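Home late, kettle on, feet up. Spent the whole morning with Malachy at the Brennan yard, looking after the self-driving car – or her camera mount, to be exact, which has been creeping round again. Two of the bracket screws had worked loose (my own doing, I fear, as I never did put the threadlock on). Cleaned the glass with the soft cloth, snugged everything up, then ran the calibration against the big chequered board, all 53 poses of it, with Malachy shuffling about holding the thing and grumbling cheerfully. After dinner I sat and went through the road pictures, more than 20 of them, and I do love an autumn road, leaves and all. 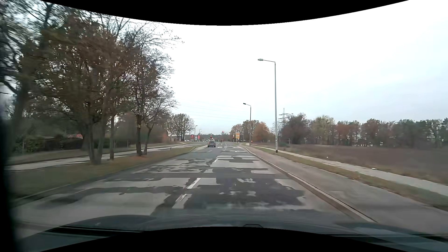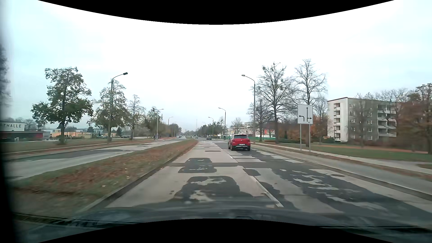 Plenty of patched concrete in both. Liis Raudsepp rang while I was washing up and told me I should check the bracket again after every long drive, and write the torque down this time.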